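Istberg Student Robotics Club
Progress report to the Metatetti Fund, second period
Prepared by Wagner Rocha, faculty advisor
Oct 2, 2024

Selina Oberholzer asked that this report be shorter than the last one and that it say plainly where the project stands. The students are trying to get a robot to put dishes in a rack at a sink. They named the project Noseo in the first week and I have stopped asking why. The rack is where most of the work has been since July, and where most of my doubts are.

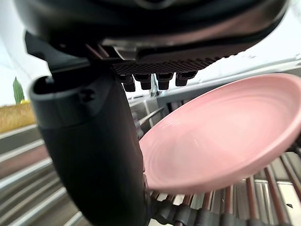

Plate work at the rack, and the arm at the double sink:

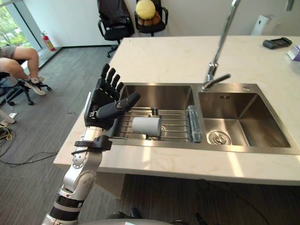
Will the club be ready for the Đặng Household Challenge?

Ready to enter, probably. Ready to place, I doubt it, and I would ask the Fund not to plan any publicity on that basis. The challenge wants a full load of mixed dishes put away with no one touching the controls. We can do parts of that. The students believe the parts will come together in the last few weeks. I have advised student teams before and have seen that belief let down more often than rewarded.

What was done this period

The club recorded 2,317 attempts at placing a single item in the rack, with a student guiding the arm. Of these, 869 were thrown out. Some had bad logs and some had the wrong item name typed in, but the largest group was simply people driving the arm in a hurry on the last day before the summer break. I have asked that no session be scheduled that way again. The remaining attempts were checked twice by students who had not made them.

The first model trained on this material was tested in early September on items it had already seen. The students reported a success rate that I have left out of this report. When I read the test notes, a "success" included any item that ended up touching the rack. A plate leaning on the faucet with its rim on the wire would have passed. We rewrote the definition together: the item has to be in the rack, stay there when the arm lets go, and not have moved anything already in place. Under that rule the tests were run again, 41 trials in one afternoon, and the results were bad enough that two members asked whether the new rule was fair. I think it is. It is close to what the challenge judges will use.

What is not working

Plates remain the hardest item. The slots are narrow, and a plate held a few degrees off will ride up on the tines. The model has no good way of telling that this is happening and it lets go anyway. The students want to add a force reading to catch this. I agreed to a trial of it, though I suspect some of the trouble is that our drivers placed plates in too many different ways, and a new sensor will not fix that.

Cups are better. Bottles are in between. They roll, and the team disagrees about whether a bottle should be laid down or stood up. Until that is settled, bottle attempts are not being added to the training set.

Moving the rack is still a problem. When it was shifted by the width of a hand, the model kept going to the old spot. This was raised in my last report and I have no progress to give on it.

Students and hours

Attendance held up through the summer better than I had expected. It has dropped since classes began, as it does. Three students now do most of the programming, which worries me more than any of the technical items. If one of them takes a heavier course load in the spring, the work will slow down a great deal. I have asked each of them to pair with a newer member on every change to the code. So far this has happened when I am in the room.

I will say that the newer members have become careful drivers. Their recordings are the ones least often rejected in the checks.

Money

Spending is under plan for the period. Travel to the challenge has not been booked. The students have asked to move part of the travel line into computing time, on the grounds that a larger model would help. I have not approved this and I am not asking the Fund to. A larger model trained on the same attempts may do somewhat better, but I would like to see the smaller one pass an honest test on cups first.

Next period

Write down one way to place a plate and have every driver use it. Record new plate attempts under that rule and throw out nothing without a written reason.

Repeat the full test with the rack in three positions. Report all trials, including the ones stopped early.

Decide on the challenge entry once those results are in. If the cup results are not clearly better by then, my recommendation will be to enter the single-item category only. The students have been told this. They disagree, and they have asked to attach their own one-page statement, which Selina will receive separately by the end of the week.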